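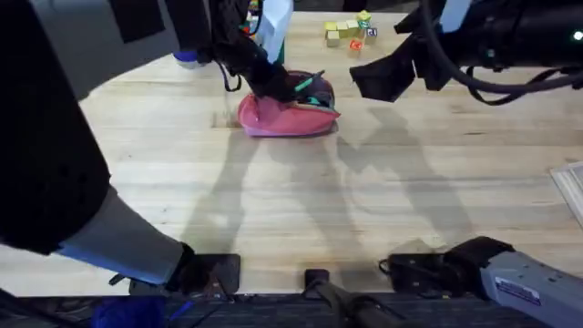 Pink fabric on the butcher-block table.

I-hsuan Tsao has been mending other people's clothes for 23 years, and when I rang her in Natengate she was halfway through a cup of tea and a torn coat lining, and quite happy to let both wait.

"My grandmother taught me on curtains," she told me. "Big, ugly, heavy curtains! If you went crooked on those, you had a very long way to go back." She still sews by hand whenever she can get away with it, although the machine comes out for jeans (and for anything brought in by teenagers, who always need it by tonight).

We got onto colour, as you do with menders. I-hsuan used to match her thread so closely you'd never find the repair, and she was proud of that. Then a neighbour, Ebuka Mohammed, asked her to patch his grey cardigan in bright orange, and she grumbled the whole way through.

"I loved it, though. I went home and did my own elbows the same way."

Her evening class at Liltberg starts again in May, with 2 hours a week of darning, hems and a fair bit of gossip. I asked what beginners should bring along and she laughed for quite a while.

"Their favourite thing, the one they can't bear to throw out. You'll be patient with that one. And bring your glasses, my darling, because I've left mine on the bus again."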